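I have owned a lot of kitchen scales. The first was a spring thing from a jumble sale that thought everything weighed slightly more on a Monday, and the last one before this died in November, halfway through a batch of chutney. So when I say the Mastus flat scale has made me happier than any scale has a right to, please know I come to it with experience!

I bought mine from the shop in Timdale, the one next to the chemist, after Perla Meléndez let me have a go on hers. Perla bakes for the Durovdale market and weighs everything, eggs included. She put a bowl on, pressed the button, added flour, pressed again, added sugar, and I was sold before the butter went in.

What I love most is how quickly it settles. My old one would dither between two numbers while I stood there with a spoon of cocoa in the air. The Mastus lands on the figure and stays there. I tried it with 200 g of rice, took the bowl off, put it back, and got 200 again. Then I did it with a big pan of stewed plums and it read 3,091 without any fuss, and I ladled it out into jars by weight, which I'd never managed before because the display on the old one stopped at two kilos.

The display is the other joy. The numbers are large and sit right at the front, so a wide mixing bowl doesn't hide them. If you've ever crouched with your chin on the worktop trying to read a scale under the lip of a bowl, you'll know why this makes me want to ring people up.

It stays on, too. I can wander off to find the cinnamon, come back, and my half-weighed mixture is still there waiting. You get a good few minutes before it switches itself off.

Now the grumbles, as there are two. The button marked "unit" is far too close to the one that sets it back to nought, and I have more than once found myself looking at ounces with floury hands and no idea how I got there. And it isn't brilliant with tiny amounts. Below 2 g it tends to show nothing at all, so for yeast I weigh a larger pinch into a cup and take some away, or I just use a teaspoon like my mother did.

It has also changed how I store things. I've gone over to big clear tubs for the dry goods, because you can stand the whole tub on the scale, set it to nought and scoop out what you need until it says minus 133 (that's my flour for a small loaf). No extra bowl, no washing up.

Clear plastic, good and roomy:

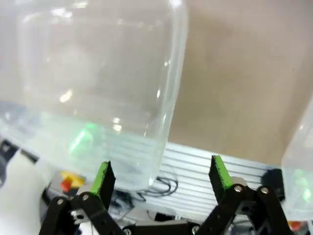
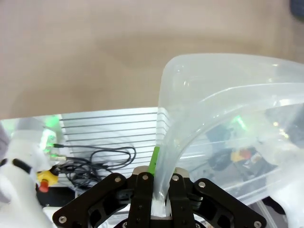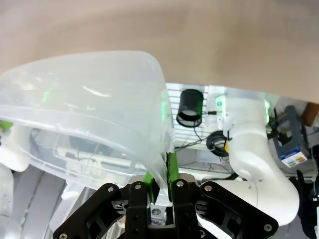
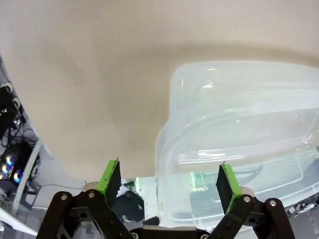 The minus trick works for honey as well, straight from the jar, and for golden syrup it is a small miracle. I used to lose half a spoonful to the measuring cup every single time.

Cleaning is a wipe with a damp cloth. The top is one flat piece with no groove round the edge, so there's nowhere for icing sugar to hide. I did look at the Ban scale as well, which has a lift-off tray and is a bit cheaper, but the tray slid about when I stirred in it and I like to stir where I weigh.

Would I buy it again? Yes, and I've already got a second one put by for my sister, who still measures rice in a mug with no handle. If Mastus would only move that unit button over to the other side, I'd give it full marks. For now it loses half a star and keeps its place next to the bread bin.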